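The Man Who Made Losing Popular

Senan Buckley answers the door holding a kettle and asks whether I play. I say I used to play draughts with my grandfather. "Then you used to lose," he says, and goes to find the milk.

Buckley designs board games. He has done it for most of his adult life, at first in the evenings after work in a carpet showroom, and for the past few years as what he calls his only visible means of support. His house is at the end of a terrace above the harbour, and every flat surface in it has a game on it, including the ironing board. There is a chair for visitors. It has a game on it too, and he moves it to the floor with the sort of care other people keep for sleeping infants.

If you know his name at all, it will be for Horkulano, the one with the goats. Sixteen goats, to be exact, which the players must get off a mountain before the snow comes, while pretending not to care about anybody else's goats. It was published by Flemar, a firm of two people and a garage, and it was supposed to sell out its small first printing by Christmas and then be forgotten. People kept ringing the garage.

"I'd like to say I saw it coming," Buckley says. "I'd put a deposit on a van. I was going to do deliveries."

He still has opinions about vans. We get through several of them before the tea is cool enough to drink.

What he wants to talk about is losing. His theory, which he has given at two conventions and to at least one taxi driver, is that most games are built for the person who wins and that this is a daft way to go about things, given how many people are sitting round the table. In a game for four, three of them are going to lose. "You're making a product with a seventy-five per cent disappointment rate," he says. "If it was a toaster you'd be in court."

So his games are made for the other three. In Horkulano the player in last place gets to move the weather. In Brikano, which came next and which he admits is "a bit much", whoever is losing draws up the rules for the final round, in pencil, on a pad supplied. Reviewers were divided. One called it the most generous game of the year. Another said it had ended his engagement.

"I wrote to him," says Buckley. "I said it was better to find out."

Did he write back?

"He wanted a spare pencil."

His own childhood was no great training ground for good grace. He was the youngest in a house where cards were played for matchsticks and matchsticks were taken seriously. His aunt cheated at snap, a game in which it is hard to cheat, by the simple method of resting her hand on the pile. His father would leave the room when he was beaten and could be heard some time later, mowing. "We had a lovely lawn," Buckley says.

I ask if he minds losing now. He thinks about this for longer than I expected and says that he minds it at chess, which he has given up, and at Egan, which he can't give up as he invented it.

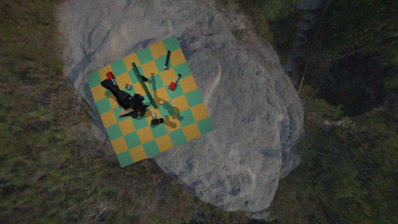 Egan is the new one, or it will be if it's ever finished. He has been at it since a wet week in March of last year and it has so far been about lighthouses, bees, a post office, and for one dark fortnight the history of drainage. At present it isn't about anything. There is a board, there are pieces, and you try to get from your side to the other without being the first to arrive. I played it twice. The first time I understood nothing and won. The second time I understood a good deal and came nowhere near, and Buckley made a note in a small red book and looked pleased.

"That's wrong, you see," he said. "You shouldn't do worse when you know what you're doing. That's just life. Nobody's paying twenty-odd quid for that."

The one who decides when a game is finished is Menaka Sikder. She has edited everything he has published, and she joins us by telephone, on loudspeaker, from a kitchen in which somebody is frying onions. She and Buckley have worked together for so long that they interrupt each other in turn, like people sharing a ladder.

What does an editor of board games do?

"I take things out," says Sikder.

"She took out the wolves," says Buckley.

"There were wolves in Horkulano. They came out of the forest in the second half and ate your goats. He'd written a page and a half of rules on which goat got eaten first."

"It was by age."

"It was by age, and the goats had birthdays. I said, Senan, people are going to be playing this after a heavy meal."

She is fond of him, I think, though she'd rather be asked about the rulebooks. A good rulebook, she says, is the hardest thing in the trade to write, harder than the game. It's read aloud by one person to several others who are talking, opening crisps and asking if they can be red. Whatever you put on the first page won't be heard. She therefore puts nothing on the first page that matters. In Horkulano it's a paragraph about alpine grasses. She has had letters praising the paragraph, and one correcting it.

Her other rule is sixty minutes. Anything longer than that and one player will start doing the washing-up between turns. Buckley disagrees and says there's room in the world for a long game, a proper all-evening one with a break for soup. Sikder says there may be room in the world but there's none in the Flemar catalogue. They have plainly had this conversation before, and I use the time to look at the shelves.

The shelves are worth a look. He keeps other people's failures. There's a game about running a dry cleaner's, made in good faith by a man who ran a dry cleaner's. There's one about the tides which can only be played near the sea, and a quiz in which all the answers have since changed. He buys them at boot sales and plays each of them once, by himself if he must, taking all the seats in turn. He says it's a courtesy. Somebody sat up late over every one of those boxes, sure that this was it.

"And it might have been," he says. "Goats weren't an obvious winner."

The last few months, with everybody stuck indoors, have been good for people who make board games, and he's uneasy about it. Flemar has been sending out boxes as quickly as the garage allows. He gets messages from families who have played Horkulano every night since spring, and he can't always tell whether they're thanking him. One woman wrote to say that her teenage son had spoken to her during it. She enclosed what he'd said, which was "your go".

Buckley has it pinned up over the sink.

He has been playing with his neighbours through the gap in the fence, with the board on a stepladder and everybody shouting their moves. Wind has been the main opponent. He's thinking of putting it in a game, and at the far end of the telephone I hear Menaka Sikder put down a spoon.

"No," she says.

"Only a light one. A breeze."

"Put it in the long one. The one with the soup."

He writes that down as well, and says goodbye to her, and then asks if I have time for another go before my train. I have time for most of one. We stop with my pieces halfway across and his scattered all over the place, and he tells me that on balance I was behind, and congratulates me warmly, and shakes my elbow with his own.

Horkulano and Brikano are published by Flemar. Egan has no date yet. This interview first appeared on August 4, 2020.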